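Referee contact when the old firm has been bought out
Careers board > Applications and references

pomeck_fitter
I apply through an agency that wants a named referee for each of my last 3 employers. One of them, Zuvulen, was absorbed by Hunt in April and the old HR mailbox bounces. My supervisor there was Justinas Kairys, who has also moved on. Do I list him at his new address or give Hunt's HR?

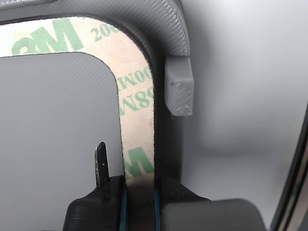 The form allows 300 characters per referee, so there is little room to explain a merger.

tolland
List Hunt HR. They hold the payroll records and can confirm dates. A former supervisor is a personal reference once he has left.

quillon4
Disagree. HR will confirm dates and job title only. Kairys can describe the work.
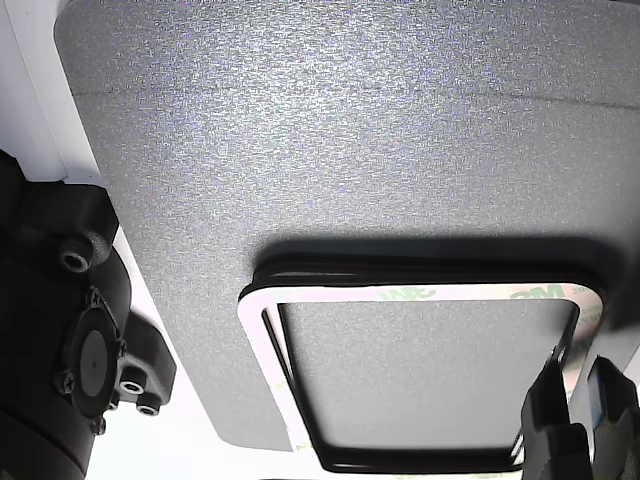

Agencies differ on which they want, so ring and ask. If they accept a former supervisor, give them something specific to put to him. A line such as "fitted panels with rounded corners and a speckled grey finish" prompts a better answer than "assembly duties". Send him the same line first.

tolland
That assumes he replies. Mine took 4 weeks and the post had gone.

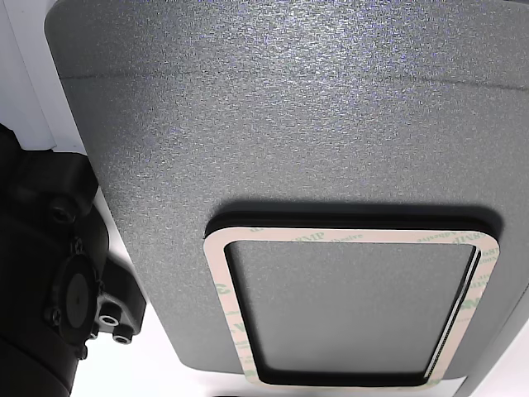
HR departments usually work to a deadline. Former managers do not.

pomeck_fitter
Rang the agency. They want HR for dates and will take a second name under "additional information".
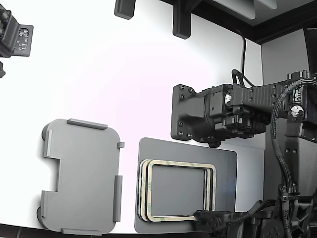 I have messaged Justinas to ask for his consent before I enter his details. The form closes at noon on Friday.

quillon4
Fine. Put "Zuvulen (now Hunt)" in the employer field so the names match your CV.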